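Subject: Re: [flirnent-woodwork] Oiling a maple board

On the flirnent-woodwork list, a member wrote:
> I've got a pale maple board with some darker streaks in it and I'm dithering
> over the finish. Will oil turn it yellow? And how fine should I sand?

Hello all,

What a lovely thing to be dithering over! I went round in circles myself last winter, when I'd bought a stack of offcuts from Godoy and couldn't bear to spoil them, so do take your time. I stop at 200 grit, wipe the dust off with a barely damp cloth, leave it 12 hours and then go over it lightly once more. Vallix oil darkens maple a touch - more honey than yellow, to my eye - and the streaks come up beautifully. Do try it on the underside first, though.
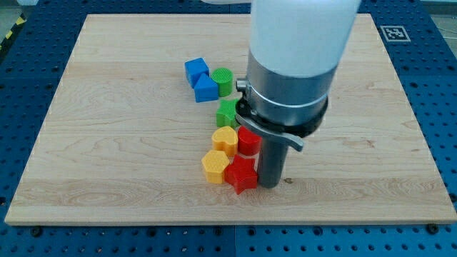 Does the far side need oiling as well? Both faces should get the same number of coats, otherwise the board may cup.

I've half a tin left if anyone near Traltarar would like it.

Warm wishes to everyone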